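Club Teaches Robots to Tidy Up, One Sheet of Paper at a Time

The robotics club at Meireles has spent September learning that a desk can be cleared in less than a minute by any teenager who has been threatened properly, and in considerably more than that by a machine.

The club's new project, named Datari after a long vote and a short argument, asks students to record ordinary desk chores with a hand-held gripper. The recordings are then used to train a robot arm to do the same chores by itself. The target is 300 recordings before the regional showcase at Rurnura, where 10 school teams will set their robots loose on one another's clutter.

"We had a version last spring that could pick up a pen," said Jinlong Fang, the student captain. "It could not put down a pen. That was the whole demo."

Paper is this year's obsession. Under the showcase rules, a team scores for every sheet moved to a tray without a tear, and the top score is 100. Fang's team managed 14 at its first practice, a figure he asked this reporter to round up.

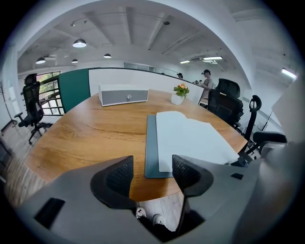
The Datari gripper at a paper-covered table during a club work session.

Members take turns with the gripper in short shifts, on the theory that a robot should learn from people who are still paying attention. The trick, they say, is to move slowly and squeeze gently. Several of them report that this has ruined them for normal life. One junior was recently told by her mother to set the table "like a human being."

Faculty adviser Higinio Palacios, who teaches physics and describes his programming skills as "historical," handles the schedule and the money. The club raised $1,520 over the summer, mostly by washing cars by hand, and spent nearly all of it on parts and a secondhand arm from the surplus dealer Prurkuven. The arm came without a manual. It did come with a sticker reading "DO NOT LEND TO GARY," and the club has honored the request.

Palacios said he is pleased with the progress, within limits. "They will spend three hours teaching a robot to pick up paper," he said. "Then they go home and leave their lunch wrappers in my lab."

New members are welcome through the end of the month. Practice starts at 3:30 p.m., and no experience is needed. Students who can already put down a pen are especially encouraged to come.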